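Small Tables, Set Properly: A Miniature Tea Party

Posted Apr 15, 2020

Welcome in, and do make yourself a real cup of something before you start, since it seems only fair. Anyone who has been reading for a while will know that I have a great weakness for anything small that ought to be large – little chairs, little jugs, little loaves of bread – and that tea things are the worst of it. I started putting this page together in November, then put it aside, then found it again last week and decided it had waited long enough.

The idea behind a table like this is simple. You take one good tablecloth, one tall thing to catch the eye, a tray for the tea, and a few sweet things that look as though somebody has been baking all morning. Then you stop, which is the hard part for me (I always want to add one more plate!). My old Prundomell set had so many saucers that there was no room left for the cake, and I have tried to be more sensible ever since.

I do think the cloth matters more than people expect. A plain white one makes everything look like a shop counter, while a busy floral in a strong color swallows the food whole. What I like best is a soft, quiet ground with leaves on it, and then a little warm color here and there to pick up the pastry.
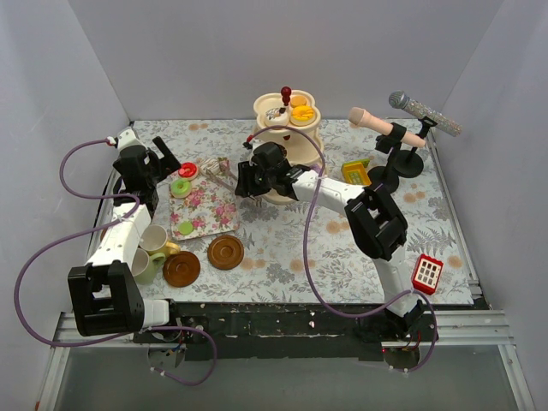 The three-tier stand on the fern-print cloth, with tart-colored treats and a slice of layer cake up on top.

I am very fond of those scalloped plates. Cream is a kinder color than white for a cake stand, I find, and the little red knob on top finishes it off like a cherry. The slice with the dark chocolate and white layers is the one I would reach for first, and I suspect most of our visitors would too, although the round yellow-orange one has its supporters. We have had a long and very friendly disagreement in the comments over whether it is a tart or a macaron, and I am not going to settle it now.

If you are setting up something similar at home, put the stand down first and arrange everything else afterward. It is the tallest piece, and you will only knock things over if you try to slide it in at the end. Fill the top tier generously, because that is where people look, and let the lower ones be a bit more relaxed. A touch of red lower down is a nice echo of the knob. Leave some of the cloth bare as well – the pattern wants to be seen, and a tea table needs somewhere for the elbows, even when the guests are three inches high.

For keeping things between parties, I use a shallow Iltora box with dividers and wrap each plate in a scrap of old pillowcase. The cakes go in a separate tin. Cloths I roll up, as folding leaves a crease straight through the ferns, and a crease on a table this size looks like a ditch.

Next up on the gallery is the breakfast table, with 2 egg cups and a toast rack that I am still mending.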